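Teaching a Robot to Shut Up Shop

Getting a robot to open a cupboard has been a favorite problem in labs for years. Closing one gets a lot less love. Macarena Soler thinks that was a mistake, and after a day with her team at Lindska I'm inclined to agree with her.

Her method is called Skular, and the idea behind it is wonderfully simple. Most robots that learn from people learn a task in one direction. Someone steers the arms through opening a door or putting a book on a shelf, over and over, and the software learns to do the same. Then, if you want the robot to undo all that, you start again from nothing. Skular tries to get both directions out of one set of lessons. It takes the recorded motion of a door being opened, works out which parts would still make sense backward, and asks a person to demonstrate only the bits that wouldn't.

Those bits are where the fun is! A door you pulled open by its handle can be pushed shut with almost anything, and a person will happily use a hip or a knee. A book that slid easily onto a shelf is much harder to pick up again, since a finger has to get under it first. And two doors in the way are a different problem from one, as you find out when your own arms are the ones that have to fit between them.
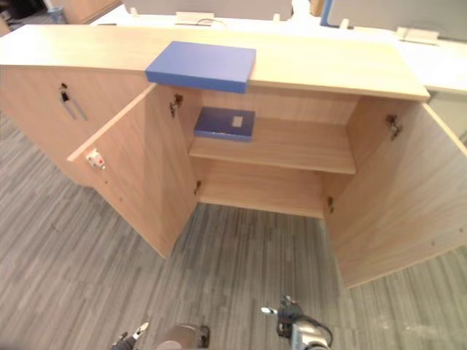 Storage is the wrong place to start, Phuthong argued when I called for an outside opinion. Cabinets are too polite, the argument went: the hinges only move one way, the shelf never shifts, and a method that works there may fall apart on a drawer full of odds and ends. "Show me a backpack," Phuthong told me. "A backpack doesn't run backward at all."

Soler laughed when I passed that on, and then she agreed with most of it. Hinges are helpful to her because they keep the question clean. If the reversed motion fails on a plain door, she knows the trouble is in the method. She does want to try bags, and curtains too, which she brought up more than once with real longing.

So how well does it do? In the team's main test, the robot had 200 tries at closing up cabinets after learning mostly from recordings of opening them. It finished nearly as often as a version taught both directions from scratch, and the people teaching it needed far less time. What pleased Soler most was the kind of mistake that disappeared. Early versions would trace the opening motion backward so faithfully that they reached for a handle they had no need to hold.
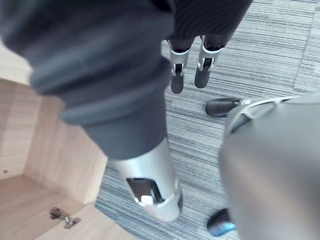

The part of the work that impressed me most is how Skular handles what the robot can't see. From the head, a door is a big, obvious shape, but an arm reaching past it hides plenty. Down at the wrist you get another story, close up and a bit lopsided. A thick gray sleeve can fill a large share of the view, while low on the left there's a hinge with its two screw heads, plain as anything. A person would use that hinge without thinking, as the spot the door has to turn around. Skular weighs the two views against each other from moment to moment, and when the head view gets blocked it leans on the wrist. Vindis, the earlier system it grew out of, gave both the same say all the time, and it would stall halfway through a push.

There are two things Soler wants to fix before June. One is speed, as the robot still pauses at the point where it switches from reversed motion to fresh demonstration, and you can feel the hesitation when you stand next to it. The other is knowing when to quit. At present it will keep nudging a door that is already closed, very gently, until a person tells it to stop.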